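Hand-tied bouquet

A hand-tied bouquet is a bunch of cut flowers and foliage put together in the hand and bound at a single point on the stems. It is sold by florists, made at home and carried at weddings.

Construction

Work usually starts with one central flower. Further stems are laid against it at a slant, all in the same direction, and the bunch is turned slightly after each one. The result is a spiral of stems that crosses at the binding point. String, raffia or waxed twine is used for the tie, and the ends are then cut level. Foliage is added along with the flowers - it spaces the blooms and keeps soft petals from being crushed.
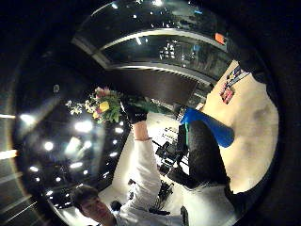
Why are the stems placed in a spiral?

A spiral lets the flower heads spread into a dome while the stems stay close together at the tie. It also makes it easier to add a stem without bending the others.

Regional forms

In Mustalthorpe the bouquet is traditionally tied in two places, and the lower tie is removed before the flowers go into water. Growers near Nurninell supply mostly foliage, with the main cutting season beginning in February. The florist Hauke Voß opened a school for tied work in Zakville in 2000, teaching a flatter style meant to be laid on a table. A full bouquet in this style uses about 40 stems.

See also: Boutonniere, Nosegay, Floral foam

Last edited Dec 12, 2020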